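3.2 Small wooden-handled things and where they end up

Of all the groups in our household survey, the small wooden-handled items gave us the most pleasure to study. Large pans and plates have a fixed home in nearly every kitchen we visited, and people can tell you where it is without looking up. Short knives, sticks and the like lead a far livelier life! They move from drawer to jar to worktop and back again, and two people living in the same flat will often name different places for the same knife.

Participants in Kelville sorted 1,223 items in all, and 1,034 of them went into open bins once these were offered. The wooden-handled pieces were handled more slowly than the rest, and we think the material matters a great deal. Grain and colour invite matching: Gajdoš and Říha, who coded the sessions, noted again and again that people laid reddish-brown handles side by side before choosing a bin, even when the blades differed in length. Mamo found the same habit in his earlier pilot with 10 families, and we were delighted to see it return so clearly.

Handle cutouts in the bins had an effect we had not planned for. Several participants treated the cutout side as the front and turned it towards themselves, then placed the knives nearest to it. Bins without a cutout were turned any which way. Section 4 takes this up again with the drawer inserts.
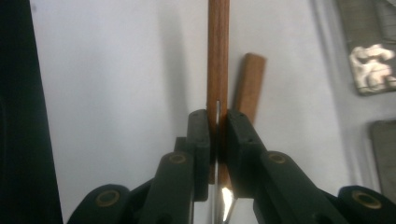
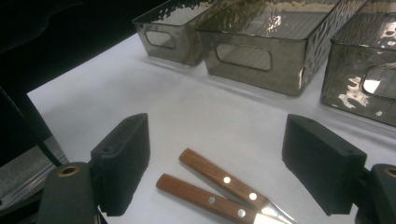 Figure 3. Wooden items from the small-goods group. First picture: a slender reddish-brown stick with fine grain along its length. Second picture: two short knives with riveted wooden handles on a white tabletop, with translucent bins behind.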